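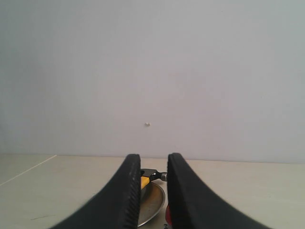 4 min read

Picking up a hammer: does it matter where you grab it?

Project report, December

Our group had one question for the term, and we loved it from the first afternoon: can a policy trained on one hammer learn to grip at the head as reliably as it grips the handle? A hammer is a lovely awkward thing, with nearly all its weight at one end. If the fingers close far down the handle, the head swings as soon as the arm lifts. Our plan was to teach the arm to line up its fingertips around the head instead, using only the view from the wrist.

Method

We named the project Lirar and kept the setup simple -- one arm, two ridged fingers, a plain pale table and a bit of clutter. The hammer has a yellow handle and a black head, and we often laid it over a round metal plate so the handle sat at an angle. That small tilt made everything harder (and much more fun to work on!).

We recorded 3,000 attempts by hand control and trained for 4,000 steps. We then held back 952 attempts with new layouts for testing, none of which the model had seen.

Results so far

Head grips beat handle grips on the held-back layouts, and the gap was widest when the plate was under the hammer. We were thrilled. Most misses came from the approach, where one finger hid the handle and the policy guessed its direction wrongly.

We also tried training without any clutter, and the policy got worse at ignoring small objects near the fingers -- a really useful finding for the next group.

Next we want to try a second hammer with a shorter handle, and to add a side view for the last part of the reach.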